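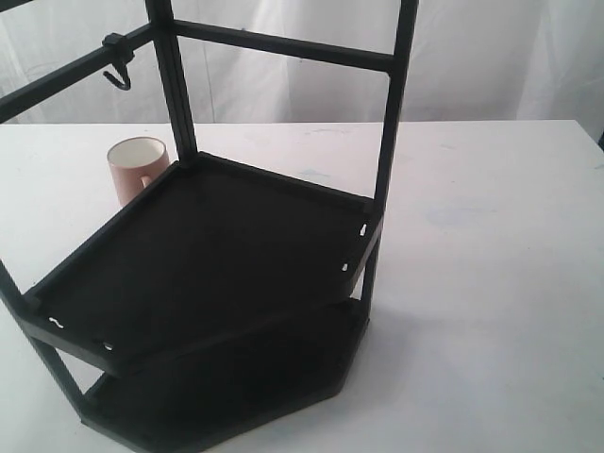

Black two-tiered corner stand on a white tabletop.

Powder coat care: notes from the finishing desk

Members keep asking how to look after matte black coatings on small metal furniture, so Venla Oksanen has put together the short version. Matte finishes scatter light through a slightly rough surface. Rubbing flattens that surface, and the result is a shiny patch that cannot be polished back to match. Most complaints that reach us as "staining" are burnished spots of this kind.

For routine cleaning, use lukewarm water with a little dish soap and a soft cotton cloth. Wipe along the length of the bar, rinse with a second cloth and dry at once. Hard water leaves a gray film that shows badly on black. Avoid melamine sponges, wax, silicone sprays and anything containing acetone.

Chips at outside corners should be touched up before rust creeps under the coating. Sand the bare spot lightly with 400 grit, degrease, then apply two thin coats of touch-up paint with a fine brush, leaving 16 hours between them. The repair will usually look glossier than the area around it – test the paint on a hidden face first.

Remo Schnyder asks whether a worn piece can be recoated at home. Small parts can, but the cure needs an even oven temperature, and an oven used for coating must never go back to food use. For larger pieces, Fankhauser accepts members' work in batches of up to 100 parts. The next batch closes in September. Remove rubber feet and plastic plugs before drop-off, and tag each part with your name.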